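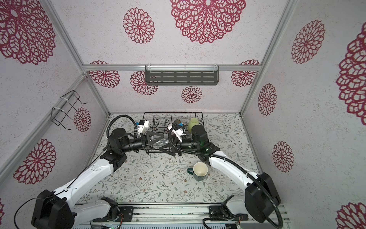
Figure 6.1 A wire dish rack with two cups in it, and a wall shelf behind.

Chapter 6
Washing Up and Putting Away: The Drying Rack

I washed dishes for a living before I ever taught anybody anything. My first kitchen job was at a little lunch place called Sqalli, where I worked from 11 in the morning until the last pan was hung up, and where I learned that I did not know how to put a cup down. I could scrub one just fine! But I would rinse it, shake it, and set it any old way on the rack, and twenty minutes later there would be a puddle in the bottom and the cook would hand it back to me without a word.

So this chapter is about the part of dishwashing that most people skip over in their heads. You already did the soap and water in Chapter 5 (if you haven't read it, go back, because I'm going to use words like "rinse side" and "dirty side" as if you know them). Now we are going to talk about racks, what goes in them, how it goes in, and when it comes out again. I've also squeezed in a section on shelves and hooks near the end, which my students always seem to like better than I expect them to.

What you will practice in this chapter

Setting up a rack so that water leaves it.
Loading cups, mugs, plates and pitchers in a sensible order.
Telling a dry cup from one that only looks dry.
Planning a put-away route from the rack to the shelf.

You'll need a rack, a clean towel, a sponge, and a handful of everyday dishes. Don't buy anything special. If your kitchen has a rack with a missing foot, use that one, and fold a bit of cloth under the corner so it sits level.

6.1 Know your rack

Racks come in all kinds. The one I use at home is a Plumex, a plain metal thing I bought secondhand in March of my first year of teaching, and it has outlasted two sinks. Before that I had a bamboo one that folded flat and grew a black fuzz along every joint, and I threw it out with no regrets at all.

What matters is the shape of the inside. A row of upright dividers is there for plates. Plates stand on edge between them, all facing the same way, with air on both sides. Cups don't really belong between dividers, although plenty of them end up there, and if the spacing is wide enough they'll do no harm. Cups want a flat bit of wire, upside down, with the rim resting across at least two bars. If the rim sits on only one bar, the cup will rock, and a cup that rocks will sooner or later find the floor.

Then there's the surface under the rack. Water has to go somewhere. A tray is good, a slanted drainboard is better, and a folded towel is okay for one load if you hang it up afterward. I used to leave the same towel under mine for days - please don't copy me on that one.

6.2 Clear, sort, load

Before you load anything, empty the rack. All the way! I know there's a strong pull to leave last night's mugs in there and pile today's on top, but you'll never keep track of what's dry, and you'll end up drying the same mug twice. Wipe the wires with your sponge while they're bare. Gunk collects where the wires cross, and the underside is always worse than you think.

Next, gather the cups together in one spot in front of the rack, where you can get at them. I like to have every cup within easy reach of my good hand, with the tall ones toward the back and the glass ones off to the side where my elbow won't meet them. 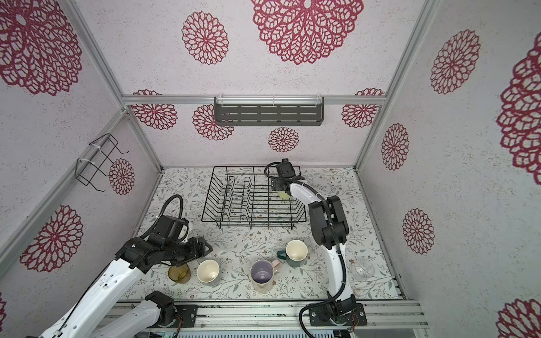
Once they're grouped like that, I start with glass. Glass shows every streak, so it gets the cleanest water and the best place on the rack. After that come the mugs, then the plates, and then whatever is big and awkward. My old teaching partner, Nawal Kamel, did it the other way around and loaded the big pieces first, and we argued over it for years. Her point was that a big piece takes up the most room, so you should know where it's going before you fill the rack with little stuff. It's a fair point. Try it both ways in Exercise 2 and see which one suits your kitchen.

A few habits that will help with either method:

Hold a mug by the body when you set it down. The handle is for drinking.
Leave a finger's width between one cup and the next.
Turn all the handles the same way, so you can lift one cup out without hooking its neighbor.
Keep thin glass away from heavy stoneware.

That last one cost me a set of juice glasses I had been given as a wedding present. They were Fendasik glasses, thin as eggshell, and I dropped a stoneware bowl in beside them. I still have one left. It holds pencils.

6.3 Pitchers and other big pieces

A pitcher is a cup that got out of hand. It has a narrow place somewhere, either at the neck or down where the body curves into the base, and water loves to sit there. It's also heavy on one side because of the handle, so it tips when you're least ready for it. Always move a pitcher with something supporting the body, even when the handle feels sturdy. 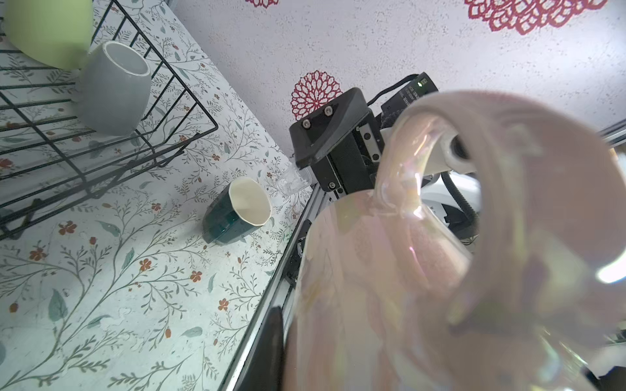
Can I leave a pitcher standing upright to dry?
You can, but it will take a lot longer, and the bottom may stay damp well into the next day. Turn it upside down for the first stretch so the water runs out, then stand it up with the mouth open to the air. If it won't balance upside down on your rack, dry the inside with a towel wrapped around a wooden spoon.

Handles need a look too. Run your thumb around the two places where the handle joins the body, and you'll often find a line of soap you missed. Rinse it off now, before it dries to a white crust.

Exercise 1

Fill your rack with whatever you used at your last meal. Write down the time. Check each piece every so often by touching the inside with a dry fingertip, and note which ones dry first and which ones hold out. Keep your notes, we'll use them in section 6.4 when we plan the route to the shelf.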